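Jalden Bench Cell – Frequently Asked Questions

Reading time: 4 minutes

28 February 2021, by Vlasta Dimitrov

We receive many letters about the Jalden cell, and most of them ask the same things. I have collected the answers on this page. If your question is missing, please write to the Mitodholm office and I will add it.

What is the Jalden cell for?

It is for taking apart and refitting desktop computers at repair shops, refurbishers and schools that run their own workshop. The arm works with memory modules, processors and hard drives. These are the parts which are changed most often when an old office computer gets a second life.

Does it replace my technician?

No. One person stays with the cell. This person opens the case, puts it on the table, cleans what must be cleaned and decides which parts go in. The arm does the repeating part of the work. Our first customer, Erkine, has one technician looking after two cells, and they told us this is comfortable for them. With three it was too much walking.

What do I get in the package?

The arm with its two-finger gripper, a small camera at the wrist, the controller, the parts plate with one set of printed holders, and the software for one year. The table is not included. You can order a table from us, but many customers already have a good one.

How big must the table be?

Big enough for one tower lying on its side and the parts plate behind it. It must be heavy. We had one customer with a light folding table, and the arm was missing the slots until the table was changed.

Which computers can it work with?

Standard desktop towers with the side panel removed. Very small cases and laptops are not supported at this time. For each new motherboard layout you need to teach the positions once, which takes 15 minutes when you have some practice. The first time it will be longer, please do not be discouraged.

How does the arm know where the slot is?

You show it during teaching. After this, the wrist camera corrects small differences, for example when the case is standing a little bit turned. It does not correct big differences. If you put in a different model and forget to change the program, the arm will stop and wait for you.

How hard does it push?

The limit is set for each kind of part in the menu "Force". Please do not raise it for memory modules, even if a module does not go in. In most cases the retention clip is closed or the module is turned the wrong way. Ilir Popescu from our support can look at your log and say which one it was.

Can it put a processor in the socket?

Yes, but we ask that a person opens the load plate before and closes it after. The pins in this type of socket bend very easily – I have bent some myself, by hand, long before we had a robot. Thermal paste and the cooler are also done by the person.

How must I arrange the parts?

Parts stand on the upright plate in printed holders, so that the gripper can come to them from the front. Memory goes on edge in its clips, the processor between its two brackets, the hard drive sideways. 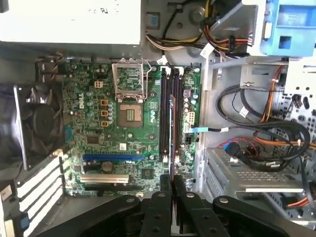
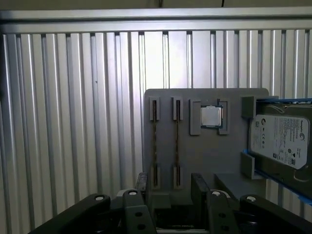
Always load the plate in the same order as in the program. Holders can be printed again in your own shop, and the files are in the customer area. Use gray or another matte color, because shiny plastic disturbs the camera. If you change the shape of a holder, send the file to Fatos Dervishi and he will check the clearance for you without charge.

What about static electricity?

The fingers and the plate are grounded through the controller. You still have to ground the table and wear your wrist strap when you touch the parts.

How long do the fingertips last?

We recommend to change them after 1,000 insertions. Erkine did 2,148 with one pair and they were still holding, but the edges were round and we would not advise it.

What does the warranty cover?

The arm and the controller for two years, the gripper for one year. Holders and fingertips are wear parts and are not covered. Damage to your customer's computer is also not covered, so please speak with your insurance before you start.

Can I try it first?

Yes. We lend a demonstration cell for two weeks, and you pay only the transport. The next free place is in August.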